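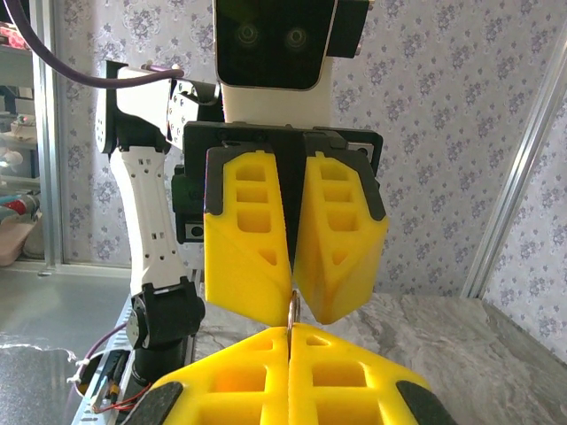

7 min read

Merix wants to be the place you watch concerts when you can't be bothered to choose one. You open the app, pick a channel, and a live set is already playing, the way cable used to work. There are ads. There is also a paid tier called Merix Plus, which takes most of the ads away and lets you start a show from the beginning. I've been paying for it since February and I'm still waiting to feel that I should be.

I should say where I'm coming from. I have bought music on four formats and I've been burned by enough streaming services to keep a list of the ones that shut down with my playlists inside. So when a company tells me it has "the world's stages in one room," I go looking for the walls.

Setup was fine. The TV app installed without trouble, asked for an email address, then asked for it again. The phone app wanted my location, my contacts and permission to send notifications. I said no to all of it and the thing worked the same, so draw your own conclusion about why it asked.

The channels

On the home screen you get a grid, sorted by genre and then by what Merix calls moods. The genre channels are decent. The country channel plays full sets with the talking left in, and the late-night jazz one has footage I had never come across anywhere, including a club date shot from what must have been the bar. Sound on that one was rough, but I watched the whole thing.

Mood channels are where it falls apart. "Sunday Porch" and "Slow Drive" share so much material that I had both on in one evening, on different screens, and caught the same acoustic set running on each of them an hour apart. "Gym Floor" played a ballad. I don't know who programs these, and the help page only says they are "guided by listening patterns." My listening patterns have never once guided me to a ballad on a treadmill.

Merix says there are 200 channels. I believe the number. I don't believe they're 200 different channels. Several are the same genre split by decade, and a handful were showing a holding card with a logo and a loop of synth music every time I checked.

Picture and sound

This depends entirely on where the footage came from. The newer concerts look great, with steady cameras and a mix that lets you hear the bass player. Older ones have been sharpened until the singers look like they were carved out of soap. I'd take the grain, please.

Volume is the bigger gripe. Music comes through at one level and the ads at another, higher one. I keep the remote in my hand. My wife keeps hers on the mute button, and we've had words about it. The app has a setting called Even Sound that's meant to fix this. I turned it on and the music got quieter. The ads stayed put.

What you get for paying

Merix Plus gives you fewer ads, the start-over button, and downloads on 2 devices. Fewer is the right word. I still got an ad before nearly every concert, usually one for Merix Plus. I wrote to support and got a reply signed Omprakash Rana, which was polite and quick and explained that "promotional messages from Merix" are not counted as advertising. I appreciated the straight answer. It's a lousy policy all the same.

Start-over is good and I use it all the time. Walking in on the last song of a set and being able to go back to the first is the one thing here I would miss. It doesn't work on every channel, though, and there's no mark on the grid to tell you which ones. You press the button and find out.

Downloads I gave up on. One festival set took most of a Friday evening to save to my tablet and then wouldn't open without a connection.

How it stacks up

I also have Nirura, which is smaller and plainer. It has no moods and no grid, only a list of shows with the date, the venue and who played. The search works. Type in a drummer's name and you get the shows that drummer played on. Try that on Merix and you get a drum solo channel.

Keogh is the other one people bring up. The free version is stuffed with ads, worse than anything on Merix, and I didn't last long with it. The catalog leans heavily toward dance music, so if that's your thing you may be more patient than I was.

Should you bother

The free version of Merix is worth having on the TV. It costs nothing, the jazz and country channels are good, and it's pleasant company while you cook. Keep your contacts to yourself when it asks.

I can't recommend Plus at the moment. If they extend start-over to everything and stop advertising the product to people who already bought it, I'll look again. My renewal comes up next month and I've already turned it off, which took two tries, because the cancel page sends you to a page about moods.

Good: real full-length sets, a deep jazz channel, start-over where it works.
Bad: loud ads, repeated programming, useless search, downloads that need the internet.
Tested on a living room TV, a phone and an old tablet. I paid for my own subscription.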